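Search this blog
Type and hit enter

The record I can't stop playing

Last updated 2021-08-20

I have been through the new Vakari album so many times this week that I know where every breath falls. It's called Stellex, it runs 26 minutes, and I bought it without hearing a note because the first one got me through an entire winter. I was a little scared to press play! Second albums can be so careful. This one starts with a drum machine that sounds like it's falling down the stairs and then the bass comes in and oh, I was gone.

If you don't know them, Vakari are a duo who used to play in Sosa, a much louder band that I saw exactly once, in a room so packed I never got my coat off. Sosa were all guitars. Vakari kept one guitar and filled the rest of the space with old keyboards and these stacked-up vocals that come at you from both sides. Wear headphones for the first listen if you can. My speakers are fine, but I missed half the whispering on "Porch Light" until I plugged in.

There are only 6 songs, and I keep changing my mind about the best one. Right now it's the third, "Long Division," which sits at 148 beats per minute (I checked, I'm that person) and still feels sleepy. The drums are racing and the singing just strolls along on top. Then the whole beat drops out for the last minute and there's a piano I swear was recorded down the hall with the door open.
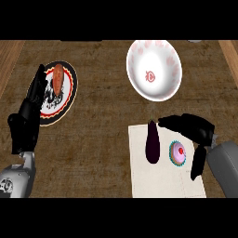

Side two is slower and it took me longer to love. The opener, "Second Helping," is a kitchen song, all chopping-board percussion and a lyric about eating leftovers standing up, and I've been humming it over everything I cook. It makes me think of a plate with a wavy red border and one lumpy orange-brown thing sitting on it, maybe a sweet potato, maybe a roll, dinner for one and perfectly happy about it. The chorus is four words long and they sing it until it stops sounding like words. I laughed out loud the first time and by the third time I was singing the low part.

The closer is the only one I'd call a letdown, and it's a small one. It fades out just when the horns get going – I wanted two more minutes of those horns.

A note on the vinyl for those who asked after my last post: it's out on Ferneo, 200 copies, plain brown sleeve with the lyrics on a folded insert. Mine has a tiny tick at the start of side one and is otherwise lovely and quiet. The download has the same songs in the same order, so you aren't missing anything if you go that way.

They're supposed to tour in December. If they come anywhere within driving distance I'm going, and I'm standing on the left where the keyboards usually are. Tell me your favorite track in the comments, especially if it's the closer, I'd love to be talked into it.

14 shares
6 comments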